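Vidby Flat Sheet, Sage Green
Benjelloun Home Textiles — Bedding — Sheets

Item: Vidby flat sheet
Color: sage green
Fiber: 100% cotton
Weave: percale, plain
Thread count: 200
Hem: 4 in. at the head, 1/2 in. at the foot and sides
Sizes: twin, full, queen, king
Sold: singly, pillowcases separate

Description

Vidby is a plain-weave cotton sheet for everyday use. The yarn is single-ply and combed, and the cloth is dyed in the piece after weaving. The hand is crisp when new and softens over the first several washes. There is no wrinkle-resistant finish. Expect creases after folding and after a night's use; they can be ironed out or left alone.

The sheet has a matte surface with moderate friction. Folded clothing, blankets and pillows sit on it without sliding, which matters if the bed doubles as a work surface on laundry day. On sateen of the same weight, a stack of T-shirts tends to creep toward the edge when someone leans on the mattress. Percale holds it in place.

Color

Sage green is a reactive dye, muted, with a slight gray cast. It was matched against the gray upholstery in the Skurnholm headboard line and reads a little cooler next to white walls. Dye lots vary within normal tolerance. Order all pieces for one bed together if an exact match is required.

New dark garments, navy and black in particular, can shed dye. Wash them before laying them on any light or mid-tone sheet for a long period, and do not leave them there damp.
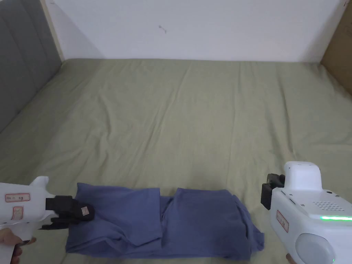 For folding on the bed, pull the sheet taut and tuck it at the foot and both sides. Some slack will still gather under the hands on a soft mattress. Smooth it outward from the middle between garments. A shirt folded over a ridge in the sheet takes the ridge as a crease, most noticeably in thin jersey.

Fold T-shirts lengthwise first, bringing the sides in to meet at the center, then smooth the hem end before the next fold. The hem is where loose fabric collects. If it is left bunched, the finished bundle will be thicker at one end and the stack will lean.

Dimensions

Twin: 66 x 96 in.
Full: 81 x 96 in.
Queen: 90 x 102 in.
King: 108 x 102 in.

Measurements are before washing. Allow for shrinkage of up to 4 percent in length and 3 percent in width after the first hot wash. The queen and king sizes tuck properly on mattresses up to 14 in. deep. For deeper mattresses, go up one size.

Care

Machine wash warm with like colors. Tumble dry medium and remove promptly. Iron on the cotton setting while slightly damp. No chlorine bleach. Fabric softener is not recommended; it coats the yarn and reduces absorbency. Benzoyl peroxide, found in many acne creams, will bleach the dye permanently, and this is not covered under the guarantee.

Use with upholstered headboards

Channel-tufted panels collect lint from new cotton. Wash the sheet once before first use and vacuum the channels with a soft brush attachment. The head hem should stop short of the panel when the bed is made — trapped fabric pulls loose each time the mattress is moved.

Changes to this item

Sheets made from January onward have a double-stitched head hem at 7 stitches per inch. Earlier stock has a single row. Both versions carry the same item number. The side hems are unchanged.

Related items

Vidby pillowcase, sage green, standard and king
Vidby fitted sheet, sage green, 15 in. pocket
Trekis folding board, adult shirt size
Skurnholm headboard, gray, vertical channel

Ordering

Single sheets ship folded on card in a paper band. Case quantity is 43 for twin and full. Queen and king are packed to order. Trade customers buying 200 or more pieces should request a dye lot reservation before placing the order, and allow extra time for king.

Product contact: Aicha Farouk, bedding desk
Page revised February 15, 2020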